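Unit 6: Shelf Loading and Deflection
Course notes, Furniture Construction and Interior Joinery
Revised 9 Sep 2024

6.1 Scope

Unit 5 dealt with the carcass. These notes cover the horizontal members inside it: fixed shelves, loose shelves and the dividers between them. Doors and hinges are in Unit 7. Read section 6.3 before the workshop session, as the test boards will already be cut.

6.2 Terms

Span is the clear distance between supports, measured inside face to inside face. It is shorter than the board itself when the ends sit in housings.

Deflection is the drop at the middle of the span, measured from a straight line between the supports.

Creep is the further deflection that develops under a constant load. Panel products creep more than solid lumber, and most of them keep creeping for months. A shelf that passes on the first day can fail the same limit the following May.

6.3 Span and thickness

For a uniform load on a simply supported board, deflection rises with the fourth power of the span and falls with the cube of the thickness. Doubling the span at the same load per inch gives sixteen times the deflection. Doubling the thickness gives one eighth of it. Depth from front to back has a linear effect only.

A divider at midspan is therefore worth more than a thicker board in nearly every case, provided it stands on something. A divider that rests on an unsupported shelf passes its load down, and the lowest board then carries a point load at its weakest position. Line dividers up vertically, or check the bottom board separately.

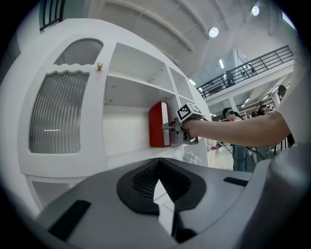 On this point Ullau disagrees, and holds that staggered dividers are acceptable if every joint is glued and housed, because the grid then acts as a single frame and the bottom board never sees the full point load. The argument is sound for glued work. It does not hold for knock-down fittings, where the joints rotate under load - students using cam fittings should assume no frame action at all.

6.4 Worked case

The Klinhom test board is 30 inches between supports, with loose ends. Load it evenly, read the dial gauge at the center, and record the reading again at the end of the session. Then fit the midspan divider and repeat. With the total load unchanged, each half now carries half the load over half the span. Treat the halves as simply supported for the first calculation, then as a continuous beam for the second, and compare.

The usual error is to keep the full load on each half. Check the units as well. The Zotitz tables give stiffness in metric and the gauge reads in thousandths of an inch.

6.5 Edge stiffening

A solid lip glued to the front edge raises stiffness where the sag is most visible. Set it on edge, with its greater dimension vertical. A lip on the front only will let the back edge drop further than the front, and the shelf will twist slightly unless the back is fixed to the back panel.

6.6 To hand in

Problem sheet 6, both parts, with the gauge readings attached. Show the second moment of area for each section. The Brurkus handbook is on reserve under call number 1105; the beam tables are in the appendix.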